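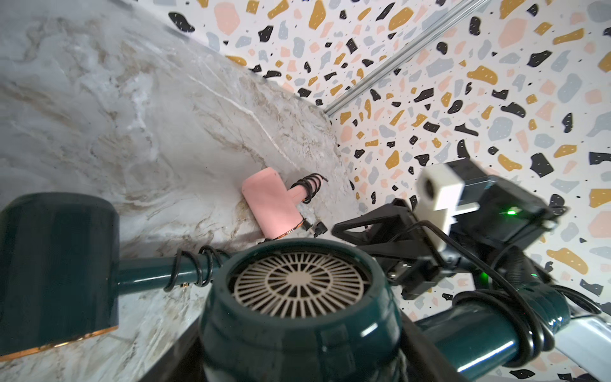 自动化设备选型交流区 > 末端执行器 > 试用与评审

主题：Castuvau 夹爪套件（含腕部相机）试用意见征集，请各单位跟帖

实验管理组
发表于 2021年1月31日

各位同仁：

我中心收到 Castuvau 夹爪套件的试用样品，已装在小家电整理工位上运行。现将试用范围、初步结果及待议事项公布如下，请有同类设备使用经验的单位跟帖，意见将汇入采购评审材料。

套件内容：电动平行夹爪本体、指板及安装支架、打印相机支架、腕部相机、线缆组件，另附 Zulel 软件的试用授权，授权期30天。机械臂由使用方自备，不在报价之内。

试用任务：从台面上抓取带电源线的吹风机，移至指定位置后放下。吹风机的电源线预先绕在手柄上。选这一类物品，是考虑到外壳光滑、轮廓带弧度，线圈又改变了手柄的实际粗细，比抓方盒更接近委托方的真实情况。

初步结果如下。

一、夹持。夹在手柄光面上时，标准指板有滑移，换用厂方随附的软垫后可以接受。夹在线圈上时，抓取本身没有问题，松开后线圈有时会散。

二、视觉。大理石纹台面加水磨石花纹墙面，对识别有干扰，Zulel 默认参数下的误检多数落在墙面的深色碎块上。收窄检测区域后明显减少。

三、线缆。夹爪顶部的线缆留有弧度，手腕转到接近极限时会与手柄接触，需要重新走线。

四、文档。中文手册缺少相机标定一章，英文版有。

待议事项为两项：是否按整套采购；是否接受厂方提出的年度维护条款。请跟帖时注明使用的机型和工况，便于归类。

南区工艺室
回复

我室使用同一套件，工况为瓶装日化品装盒，机械臂为 Joseph 轻载型。对楼主所列第一项补充意见。

软垫的效果我室认可，但软垫属于耗材，厂方报价单未列单价。我室的软垫使用到第8周出现边缘翘起，更换前已有数次掉件。建议评审材料中将软垫单列，要求厂方给出更换周期和供货价格，写入合同附件。

关于整套采购，我室倾向同意。单独采购夹爪后自行配相机，支架、标定、接口都要自己负责，人力成本往往不在预算表里体现。

检测二组
回复

对南区工艺室的结论有不同看法。

本组比较过 Castuvau 与 Sarka 两家的夹爪，均为单独采购，相机沿用组内原有型号。Sarka 的夹爪行程较大，抓吹风机风筒这类粗的部位也有余量，Castuvau 的行程只够抓手柄。如果委托方以后要求从风筒一侧取件，现有套件就不适用了。整套采购等于把相机、软件和夹爪绑在一起，换其中任何一件都要重新谈价。

另外，打印支架的刚性值得怀疑。本组借用样品时做过重复标定，拆装一次支架，外参就要重做一次。加工铝支架的费用不高，厂方应当提供选项。

南区工艺室
回复 检测二组

行程一项属实，不争论。但评审对象应以本次任务书为准，任务书写明从手柄取件。以将来可能出现的需求否定当前方案，在程序上也不合适。

支架问题，我室没有拆装过，无法评价。日常运行中未发现松动。

实验管理组
回复

说明两点。

任务书确为手柄取件，风筒取件列在备注中，表述为“视情况增加”。检测二组的意见会如实记入，不作为否决依据。

支架方面，我中心在试用中拆装过一次，标定确需重做，与检测二组所述一致。铝支架选项已向厂方书面提出。

east_line_maint
回复

我们是产线维护班，从维护角度提几个问题，希望管理组转给厂方。

第一，夹爪上的绿色指示灯除常亮以外还有哪些状态，故障时如何显示，手册里没有对照表。夜班人员只能靠灯判断，没有表格就只能打电话。

第二，线缆接头是否支持单独更换。我们之前用的别家产品，线缆与本体一体，线坏了整只返厂，停线时间无法接受。

第三，指板螺钉的拧紧力矩。手册写“适当拧紧”，这种写法无法用于点检表。

第四，备件仓在哪里，到货周期多长。报价单上只写“及时供应”。

castuvau_support
回复 east_line_maint

各位老师好，此账号为 Castuvau 技术支持账号，由 Prakash Iyer 负责答复，中文由同事代为整理。

指示灯：常亮为正常待机或保持，慢闪为通信等待，快闪为故障。完整对照表将补入中文手册修订版，计划3月发布。

线缆：夹爪侧为可拆接头，可单独更换，无需返厂。更换后建议做一次零位检查。

力矩：已请设计部门给出数值，以正式技术通知形式发给各试用单位，论坛内不先行公布，避免与正式文件不一致。

备件：目前由代理仓发货，周期写入合同，以合同为准。

铝支架：可以提供，属于选配件，另行报价。标定章节的中文译稿已完成，正在校对，如有急用可来函索取校对前版本。

east_line_maint
回复 castuvau_support

收到。备件周期“以合同为准”等于没有回答，请在评审会之前给出书面数字。其余几项可以接受。

检测二组
回复 castuvau_support

请补充说明选配铝支架后，Zulel 里的预设外参是否仍可使用。如果不能使用，等于用户买了选配件还要承担标定工作，这一点应在报价单上注明。

castuvau_support
回复 检测二组

预设外参只对应打印支架。采用铝支架时需要重新标定，软件内有向导。报价单会增加注明，感谢指正。

算法平台_值班
回复

就视觉部分说几句。首帖提到误检落在水磨石墙面的深色碎块上，我们在自己的数据上也见过类似情况。腕部相机离目标近，视角又倾斜，背景花纹在画面中所占的面积和形状一直在变，固定阈值很难兼顾。收窄检测区域是权宜办法，台面位置一变就要重画。

我们的处理方式是在接近阶段和夹持阶段使用两套参数。接近阶段以轮廓为主，夹持阶段只看指板附近的一小块区域。Zulel 支持按阶段切换配置，位置在任务编辑器的高级选项里，默认隐藏。

还有一点，深色光面外壳反光较强，黑色电源线又与黑色指板颜色接近，分割时容易粘连。建议试用单位分别用深色和浅色外壳的吹风机做记录，不要把结果合并成一个成功率，合并以后看不出问题出在哪一类。

实验管理组
回复 算法平台_值班

意见很有价值。我中心目前的记录表没有区分外壳颜色，从下一轮开始增加“外壳颜色”和“线圈位置”两栏。分阶段配置一项，已请值班同事按所述路径查找，确认存在。

对已经跟帖的单位，请按新表补填，旧表数据仍可作为附件提交。

南区工艺室
回复

补填有困难。我室装盒的是瓶装品，没有外壳颜色与线圈两栏可填，请允许空缺。

实验管理组
回复 南区工艺室

可以空缺，注明“不适用”即可。

采购_合同岗
回复

从合同角度提醒各位，软件授权和硬件质保的起算日不同。授权从激活之日起算，质保从签收之日起算。试用期间激活的授权，在转为正式采购后是否顺延，厂方文件里没有写。此前有单位吃过亏，正式付款时授权已过去大半。

年度维护条款，我岗的意见是暂不接受。条款中“合理使用”一词没有定义，软垫磨损、线缆磨损、碰撞分别算不算合理使用，将来都会有争议。请厂方列出清单，列不出清单的，按次付费更稳妥。

检测二组
回复 采购_合同岗

同意按次付费。同时建议验收标准写明测试物品。用方盒验收合格，不代表抓绕线吹风机合格。验收物品由使用方提供，厂方不得更换。

南区工艺室
回复

验收物品由使用方提供，我室同意。年度维护一项保留意见。我室没有专职维护人员，按次付费意味着每次都要走审批，停机时间比维修费用更难承受。请评审时考虑小单位的情况，允许分别选择。

采购_合同岗
回复 南区工艺室

可以在框架合同中设两种方式，由各单位在订单上勾选。前提仍是厂方先把清单列出来。

castuvau_support
回复 采购_合同岗

清单可以提供。软垫、指板属于耗材，不在维护范围内；线缆正常弯折造成的损坏在范围内，走线半径小于手册要求的除外；碰撞不在范围内。授权方面，试用转正式采购的，重新签发授权，起算日以新授权为准，不扣除试用时间。以上内容将另附盖章文件。

east_line_maint
回复

既然提到走线半径，请把首帖第三项一并处理。夹爪顶部线缆下垂与手柄接触的问题，按手册半径走线是否能够避免？若不能避免，就属于产品设计问题，不应归入使用方责任。

castuvau_support
回复 east_line_maint

按手册半径走线，在常规姿态下不会接触。手腕接近极限位置且夹持较长物品时，仍可能接触。我方可随货提供线夹4只，将线缆固定在支架侧面，线夹不另收费。极限姿态的使用限制会写入手册。

算法平台_值班
回复

线夹固定在支架侧面以后，请确认不遮挡镜头，也不要压到打印支架的受力部位。检测二组对支架刚性的疑问还没有测试数据，再往上面加东西，应当先测后装。

实验管理组
回复

线夹到货后由我中心先行安装，安装前后各做一次标定，结果在本帖公布。

目前各方意见整理如下，供核对：软垫单列并标明价格，无异议；铝支架作为选配列入询价，无异议；验收物品由使用方提供，无异议；年度维护改为可选，待厂方盖章文件；备件周期，待厂方书面答复；整套采购或分项采购，南区工艺室与检测二组意见不一致，提交评审会讨论。

如有遗漏或表述不准确，请跟帖更正。

检测二组
回复

更正一处。本组并未反对采购 Castuvau 夹爪，反对的是与相机、软件捆绑报价。请改为“建议分项报价，允许分项采购”。

实验管理组
回复 检测二组

已更正。请 castuvau_support 另附分项报价，与整套报价并列提交。

castuvau_support
回复 实验管理组

分项报价已转商务同事办理，备件周期的书面答复随报价一并寄出。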